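Bovside Supper Swap Comes Back in May, and We've Got a Bigger Kitchen

FOR IMMEDIATE RELEASE
3/27/18

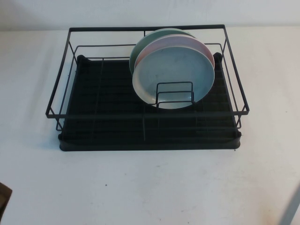

I'm Roxana Manole, I run the Bovside Supper Swap, and I've been itching to send this one out for weeks! We finally have the keys to the old Vukar bakery on the corner, which means our fourth season opens in May with a real kitchen, two long tables and enough oven space that I can stop borrowing my sister's (sorry, Ana, and thank you).

If you haven't been before, it works like this. You cook one dish at home, enough for 4 people, and bring it along on a Thursday evening. You hand it over at the door, pick up a ticket, and go home with somebody else's supper. Or stay and eat with us, which most people end up doing once they smell what's on the table. Last season we swapped 972 suppers, and I think I personally ate far too many of the ones with dumplings in them.

What's new this year? Well, the kitchen, obviously. We're also starting a beginners' hour before each swap, led by Inna Fedoruk, who taught me how to make a pie crust that doesn't fall apart. She'll cover soups first, then bread, then whatever people ask for.

"I want folks to come even if all they can make is toast," Inna told me. "We'll start with toast. There's a lot you can do with toast."

Roscoe Achterberg is back on the door and has redone the labels, so allergens are now printed in big letters on the front. Please fill yours in properly! "Contains stuff" was funny the first time.

A season pass is $39 and covers every Thursday plus the beginners' hour. Single evenings are pay what you can. The Goel grocery has put $1,000 toward pantry basics for us, so oil, flour, rice and spices are there for anyone who needs to finish a dish on site.

Passes go on sale Monday morning at the Goel checkout or from me directly. Bring your own containers, with lids that fit, and write your name on the bottom if you ever want to see them again.

Press contact: Lleucu Watkins, Bovside Supper Swap. Reporters are welcome at any Thursday swap, and yes, you have to bring a dish too.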